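### 3.2 Dry spills at the shelf base

Draft of 6/17/25, numbers still to be checked agianst the May log.

Dry spills were the bulk of what we logged in the small-shop aisles. 39 in total, 18 of them right up against shelving. Granules and powders mostly. These are slower to clear than open-floor spills of the same size, because the bottom shelf gets in the way of the brush arm and grains end up in the grout lines. Staff at the Varela and Jamard shops used a hand brush and pan for nearly all of them. A full-size broom won't go in low enough.

Figure 2 is typical of the posture: pan flat on the tile, held by the handle in the left hand, brush in the right, the dark granules under the brush near the shelf base.
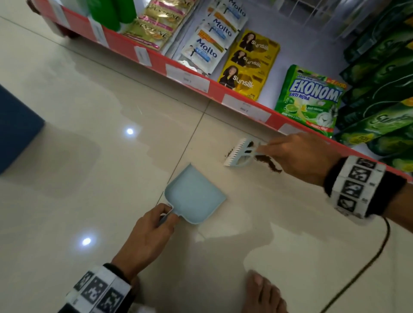
**Figure 2.** Sweeping dark brown granules off glossy tile below a shelf of sachets and soap packs.

### 3.3 Stroke direction

Two patterns. Strokes out from the shelf toward the pan, or strokes along the shelf edge first and then out. The second took 3 more strokes on median but left less residue on the Brindine tape test (Table 3). Glossy tile makes fine residue hard to see under ceiling lights, so visual checks alone were not used for scoring. Wet spills are treated seperately in Section 4.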